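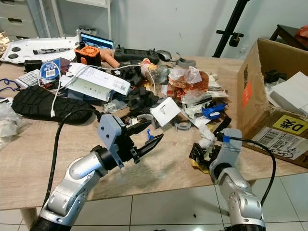 On arrive chez Barkden par la D233, qui est une belle route pour qui aime les ronds-points. Le dépliant promettait « une immersion dans un lieu de rangement vivant ». J'avais compris « de rangement », je m'étais arrêté là, et j'avais laissé à la maison un placard dont je ne parlerai pas, en espérant rapporter une méthode. Entrée : 10 euros, café compris. Le café était servi tiède dans des gobelets si fins qu'il fallait en emboîter deux, ce que tout le monde faisait sans se concerter.

## L'accueil

Une flèche en carton, puis une autre flèche qui contredisait la première. Nous étions un petit groupe devant la porte, avec une dame qui avait déjà fait la visite au printemps et qui nous a tout raconté d'avance, y compris la fin. Heino Ots est venu nous chercher avec un retard qu'il a qualifié d'habituel. Il a une voix douce, un trousseau énorme et une manière de présenter les portes fermées comme si elles étaient le clou du parcours : « Ça, c'est la réserve Uibo, on n'y entre pas. » Nous n'y sommes pas entrés. La dame du printemps a confirmé qu'on n'y entrait pas.

Dans le couloir, la réserve Nutex, où l'on entre. Des étagères grises jusqu'au plafond, des bacs étiquetés, des étiquettes refaites par-dessus d'anciennes étiquettes. J'ai demandé ce que signifiait « DIV. 2 ». Divers 2. Il existe donc un Divers 1, assez plein pour avoir fait des petits. Je me suis senti chez moi.

## La table

Le cœur de la visite, c'est une table en bois clair, posée sur un carrelage blanc très ordinaire, où finit tout ce qui n'a pas encore de bac. Heino l'appelle « la table », sans adjectif. On voit tout de suite qu'elle n'en a pas besoin.

J'ai une certaine expérience des tables encombrées, et je crois pouvoir dire que celle-ci est d'un bon niveau international. Il y a le fonds commun à tous les foyers : la souris d'ordinateur grise, le rouleau d'adhésif, le câble blanc qui part d'un endroit raisonnable et va passer par-dessus des cartons. Il y a aussi les pièces de caractère. Un grand panneau blanc installé au fond comme un beau-père au repas du dimanche. Une semelle noire, très crantée, à laquelle on a donné une des meilleures places sur la gauche. Un ordinateur portable ouvert, écran allumé, que l'on imagine consulter de loin, bras tendu par-dessus le reste.

Rasmus Venckus, qui s'occupe du tri, a pris le relais pour la partie théorique. La théorie tient en une phrase : on commence par les déchets, parce que personne ne se dispute pour les garder. Ensuite viennent les cartons, puis les câbles, puis les petites pièces, et là il a fait un geste de la main qui embrassait l'après-midi entière. Un monsieur a demandé s'il ne valait pas mieux commencer par les petites pièces, pendant qu'on est frais. Rasmus l'a regardé longuement. Le monsieur a retiré sa question.
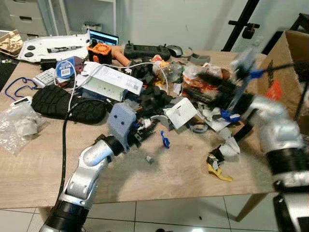
*La grande table chez Barkden : mousse noire, emballages froissés et, à gauche, la semelle.*

Les emballages m'ont réconforté. De l'orange, du rouge, du jaune, toute la palette de quelqu'un qui a eu un petit creux en travaillant. Chez moi ils se trouvent derrière le canapé, ici ils sont à la vue de tous. Quant à la mousse, j'ai voulu savoir de quoi elle provenait. Heino pensait à un calage de colis. Rasmus pensait à autre chose, mais il ne savait plus à quoi. Ils en ont débattu en estonien, ou dans une langue que j'ai prise pour de l'estonien, et le groupe a respectueusement étudié le carrelage.

Ce que j'ai préféré, c'est le devant de la table, là où le tas s'éclaircit et où les objets se retrouvent seuls. Un petit machin bleu tortillé, un minuscule cube gris. Dans la masse, on ne les aurait pas regardés. Isolés sur le bois clair, ils prennent un air d'importance, et on se surprend à se dire qu'il faudra surtout ne pas les jeter. C'est exactement comme ça qu'on remplit un Divers 2.

La chaussure mérite un mot, puisque la visite lui en a accordé plusieurs. Tout le monde a posé la même question : où est l'autre ? Rasmus a une réponse toute prête, d'une neutralité de notaire : « Elle n'est pas sur la table. » J'ai noté la formule, je compte m'en servir pour mes chaussettes.

## La pause

À 13 h, cantine. Chez Barkden, on mange bien et serré. Soupe de pois, pain noir, un fromage de chez Bornard dont Heino nous a vanté les mérites avec plus de chaleur qu'il n'en avait mis pour les deux réserves réunies. J'en ai repris. Les plateaux se débarrassent en suivant un système de bacs de couleur, affiché au mur, que j'ai mal compris, et une main anonyme est venue corriger derrière moi. La seule méthode de rangement que j'aurai vue appliquée du début à la fin concernait donc les petites cuillères.

La dame du printemps, assise en face, m'a confié que lors de sa première visite la table était « pire ». Je lui ai demandé pire comment. Elle a réfléchi. « Pareil, mais avec un vélo. »

Nous sommes retournés dans la salle par petits groupes, cette fois sans commentaire.
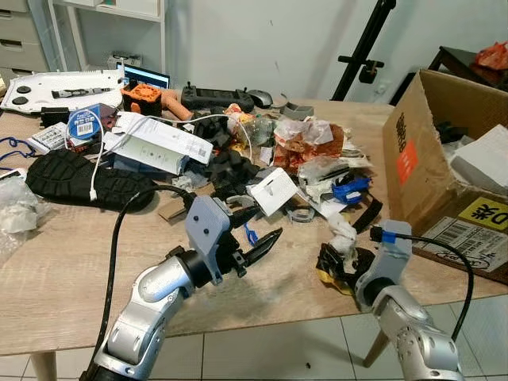

Sans guide, on regarde autrement. Je me suis mis à ranger mentalement, ce qui est ma façon préférée de ranger. Le sachet transparent au bord gauche : poubelle, cela ne se discute pas. La manette noire près de la souris : avec la souris, famille des choses qu'on tient en main. La pièce orange à tête un peu crénelée m'a arrêté net. Je n'avais pas de bac pour elle, même en imagination. Je l'ai mise dans Divers, et j'ai compris d'un coup l'histoire complète de la maison.

## Pratique

Le parking est derrière le bâtiment, sur la gauche, après la deuxième flèche (c'est la première qui ment). Prévoir une petite laine pour la réserve Nutex. Les enfants sont admis, mais la partie théorique leur a semblé longue, et pas seulement à eux. On peut acheter en sortant un lot d'étiquettes vierges à l'enseigne de la maison ; j'en ai pris un, elles sont quelque part dans le placard. Prochaine ouverture en mars, à condition, m'a dit Heino en cherchant la bonne clé, qu'on ait retrouvé les flèches.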